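Search products, parts and guides Go

Drira Flundis 2000 Quiet Tower Case

If you have ever shared a small room with a loud computer, you already know why we get excited about cases. The Flundis 2000 is the fourth tower from Drira and the one we reach for most often when somebody asks us for a home office build that can sit under the desk and be forgotten. It is heavy, it is plain, and it swallows noise in a way that still surprises me after two years of selling it!

The side panels are lined with dense felt and close against a soft gasket, so there is no buzz when a fan speeds up. The door on the front has the same lining. Intake air comes in through a slot that runs down both sides of the door, with a washable filter behind it that slides out from the bottom (you don't have to tip the case over to get at it, which was our one big gripe with the older model).

Two fans come in the box, one front and one rear, and there is room for three more. They are slow, wide-bladed fans, and at their lowest setting of 1000 rpm you will probably hear the refrigerator in the next room first. Push them up for a long video export and the sound is a low rush of air with no whine on top of it.

Storage is where we'd like to slow down a little, as it's the part most people get wrong when they plan a build. Solid state drives are lovely and quiet and you should run your system from one. But a lot of our customers keep family photos, recordings and scanned paperwork going back decades, and for that a pair of ordinary hard drives is still a great way to go. Hard drives hum, and a drive bolted straight to thin steel turns the whole case into a soundboard. A carrier with a bit of give in it makes more difference than an expensive drive does. 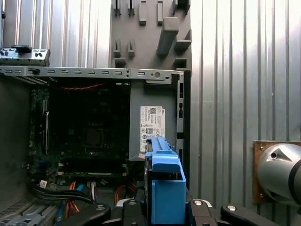 Llinos Gape
Product Lead, Cases and Cooling

I like to tell people to plan their drives before they pick anything else. Work out how much you have now, double it, and then decide how many bays you want to fill. Leave an empty bay between two drives if you can. They run cooler with a gap, and the next upgrade is so much easier when you aren't fishing cables out from behind a full stack.

The Flundis 2000 gives you four bays for full-size hard drives and two flat mounts for solid state drives behind the motherboard tray. Rubber grommets and the long screws that go with them are included, in a labeled bag (hooray for labeled bags). If you only need solid state drives, the whole cage lifts out after you take off two thumbscrews, and you get a much clearer path for the front fans.

Building in it is a pleasure. The motherboard tray has wide cutouts with smooth rolled edges, and there are plenty of places to tie cables down. Long graphics cards fit without any drama. Tall air coolers do too, though very large ones will come close to the felt on the side panel, so check the height on the cooler's own page before you order.

What's in the box
Flundis 2000 case with felt-lined panels
Two fans, fitted
Front filter and one spare
Screws, grommets and cable ties
Printed build guide

Works well with
Norðdahl 1000 watt power supply - far more than most quiet builds need, but its fan stays off at light loads
Hivik 1533 fan controller - sits in the lower front slot and runs up to five fans from one knob

A few things worth knowing. The case is on the deep side, so measure under your desk and leave a hand's width behind it for cables. The felt picks up pet hair, and a quick pass with a lint roller is the best fix we've found. Fine dust collects on the front filter faster on carpet than on a hard floor, so rinse it every couple of months and let it dry fully before it goes back in. And please lift it with both hands under the base, not by the door.

The matte black finish is in stock now. The gray one sold out in January and is back on the shelf in small numbers. Spare filters, grommets and replacement feet are all on the parts page, and they fit the older Drira towers too.

Page updated 6/3/24

Contact us | Shipping and returns | © Drira | Back to top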